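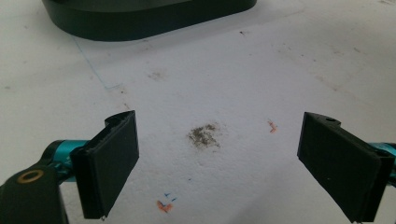
Item 1, white work surface: scuffs, smudges and diagonal grey wipe marks.

Skirham Workroom: Bench and Surface Inspection
Date: 31 March 2020
Next inspection due: November
Results: OK / Attend / Fail

1. Work surface, general condition
Result: Attend
Sound enough, but no longer what you would call white without a moment's thought. Slightly scuffed, with smudges in various places and faint grey streaks. None of this is dangerous. It does make item 2 harder to tick with a straight face.

2. Work surface, cleaned at end of use
Result: Attend
The cleaning log is signed for every session. The diagonal grey marks suggest a cloth with something to say for itself. Please use a clean one. The cloth hanging by the sink has been on this checklist longer than some of the furniture and is hereby retired.

3. Work surface, cuts, lifting or soft spots
Result: OK
Checked by hand across the full top. The finish is matte and has a slight texture, so a fingertip finds a nick sooner than the eye does. No splinters, no lifting. Cutting is still to be done on a mat. The mats are in the drawer marked MATS.

4. Cleaning products
Result: Attend
Two bottles of Tarnus surface spray, both in date. A third bottle has "NOT TARNUS" written on it in marker pen, which narrows it down less than the writer hoped. Removed for disposal. Anything decanted gets a proper label saying what it is.
Solvent is not to be used on the white top under any circumstances, including the circumstance of being in a hurry.

5. Bench frame and legs
Result: OK
Bolts tightened. The bench rocked at the last inspection and has stopped, thanks to a folded beer mat under one leg. The beer mat is not an approved part. It is, however, doing better than the approved part did, and stays until the Arus adjustable feet arrive.

6. Load
Result: OK
Nothing overweight on the day. The plate on the frame gives the limit as 83 kg, spread evenly. A person standing on the bench to reach the light fitting is not spread evenly. The stepladder is behind the door.

7. Lighting over the bench
Result: OK
Soft and even from above, with no glare off the top. All tubes working. Last year's comment about "mood lighting" can now be closed.

8. Sockets and leads
Result: Fail
One extension lead plugged into another extension lead. Unplugged during the inspection. The longer lead has been ordered before, by somebody, to somewhere. Reorder and fit before the rear sockets are used again. Wall sockets tested, no faults.

9. Floor and walkways
Result: Attend
Walkway clear apart from a box labelled "Odukoya, do not move". It has been moved, by me, to the shelf. The contents are packing paper. Floor otherwise dry, and the tape along the edge of the step is holding.

10. First aid kit
Result: Attend
Complete except for plasters, as ever. Fifteen went in after the last check and 4 remain. Either small injuries are going unrecorded or someone is very well stocked at home. Accident book is on the hook. It has a pen now.

11. Fire extinguisher and exit
Result: OK
In date, pin in place, bracket firm. Exit opens fully and is no longer used for drying coats.

12. Signs
Result: OK
All present. The sign asking people to read the other signs has been taken down.

Actions
Item 2: new cloths, old one in the bin and not in the cupboard "for rough jobs".
Item 4: dispose of the unlabelled bottle.
Item 5: fit Arus feet on arrival.
Item 8: urgent, rear sockets out of use until signed off.
Item 10: plasters.

Note on replacing the top
A new bench has been quoted at £2,400. Given items 1 to 3, I would like us to try a clean cloth first and look again in November.

Copy to be kept in the blue folder. If the blue folder is missing, it is under the kettle.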